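Col china

La col china, también llamada repollo chino, col de Pekín o napa, es una hortaliza de hoja de la especie Brassica rapa, subespecie pekinensis. Pertenece a la familia de las brasicáceas y es, por tanto, prima cercana del nabo (con el que comparte especie, por sorprendente que parezca) y algo más lejana del repollo europeo, el brócoli o la coliflor, que son de la especie Brassica oleracea. Pocas verduras tienen una historia tan rica y una presencia tan constante en las mesas de Asia oriental, desde el caldo más sencillo hasta los grandes fermentados de invierno.

Etimología y nombres

En mandarín se la conoce como dàbáicài, literalmente «gran verdura blanca». En coreano recibe el nombre de baechu y en japonés el de hakusai, escrito con los mismos caracteres que el báicài chino. El término «napa», muy extendido en Norteamérica, no tiene relación con el valle californiano: procede de nappa, una palabra japonesa que designa en general las hojas comestibles de las hortalizas. En español conviven varios nombres, y no es raro que en una misma frutería aparezcan dos distintos según la semana. Conviene no confundirla con el pak choi, de la subespecie chinensis, que no forma cogollo y tiene las hojas lisas y de un verde más oscuro.

Descripción

Es una planta bienal que se cultiva como anual. Las hojas nacen muy juntas y se pliegan unas sobre otras hasta formar una cabeza alargada, cilíndrica u ovalada según la variedad. El nervio central es ancho, blanco y jugoso, y ocupa buena parte de la hoja; el limbo es fino, rizado y de un color que va del verde claro exterior al amarillo pálido del corazón. ¡Y qué diferencia de textura entre una parte y otra! El nervio cruje casi como el apio, mientras que el borde se ablanda en cuanto toca el calor.

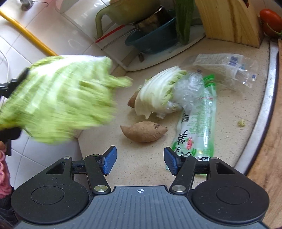 El sabor es suave, ligeramente dulce y con un fondo de mostaza apenas perceptible, propio de los glucosinolatos que comparten todas las brasicáceas. Las cabezas cosechadas después de varias noches frías suelen ser más dulces, ya que la planta acumula azúcares como defensa frente a las heladas.

Historia

Se considera originaria de China, donde probablemente surgió del cruce entre formas de nabo del norte y coles de hoja del sur. Las primeras formas no acogollaban: la cabeza cerrada que hoy resulta tan familiar fue fruto de siglos de selección paciente por parte de los agricultores. El cultivo pasó a Corea y, bastante más tarde, a Japón, donde no se generalizó hasta la época moderna. Allí costó mantener puras las variedades, porque la planta se cruza con enorme facilidad con otras formas de Brassica rapa.

Entre los divulgadores que han escrito sobre este recorrido destaca Mārtiņš Pärn, autor de un ensayo delicioso sobre las verduras de invierno en el que dedica un capítulo entero a los mercados de coles del norte de China. Durante buena parte del siglo XX, en Pekín, las familias compraban grandes cantidades a finales de otoño y las apilaban en patios, escaleras y balcones para pasar los meses fríos.

Cultivo

Prefiere suelos profundos, frescos y bien abonados, con riego regular. Las temperaturas suaves favorecen el acogollado; el calor fuerte y los días largos, en cambio, provocan la subida a flor. En climas templados se siembra a finales de verano y se recoge en otoño. Sus enemigos principales son la hernia de la col, la pulguilla y las babosas, que sienten verdadera pasión por las hojas tiernas.

El horticultor Cristian Giraldo recomienda la siembra directa o en alvéolos, pues la raíz tolera mal el trasplante a raíz desnuda. En su huerta de Dinon ensayó 11 variedades, y las de cabeza corta y compacta fueron las que mejor aguantaron el viento.

Usos culinarios

Su preparación más célebre es el kimchi coreano, en el que la col salada se unta hoja por hoja con una pasta de chile, ajo, jengibre y, a menudo, pescado fermentado. La elaboración colectiva de otoño, el kimjang, reúne a familias y vecinos y figura en las listas de patrimonio inmaterial de la Unesco. En el noreste de China se fermenta con sal y agua para obtener el suan cai, que da a los guisos de cerdo una acidez maravillosa.
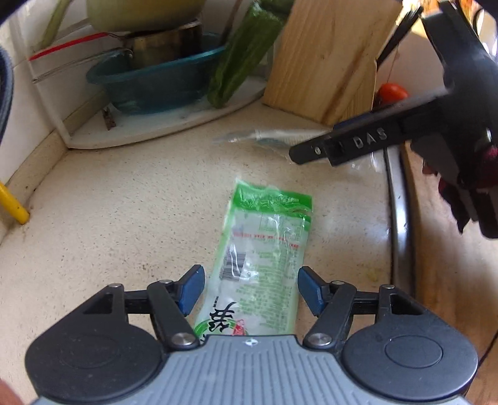

Fresca, entra en rellenos de empanadillas, salteados, sopas y ollas calientes como el nabe japonés. En los salteados se suele cortar por separado el nervio y la hoja - el primero va antes a la sartén - para que ambos queden en su punto. También es excelente cruda, en tiras finas, con vinagre de arroz y sésamo.

Conservación

Entera y sin lavar se mantiene bien en la parte baja del frigorífico, envuelta en papel, hasta 3 semanas. Una vez cortada conviene gastarla en pocos días. Si las hojas exteriores se marchitan basta con retirarlas: el corazón suele seguir perfecto y es, para muchos aficionados, la parte más sabrosa.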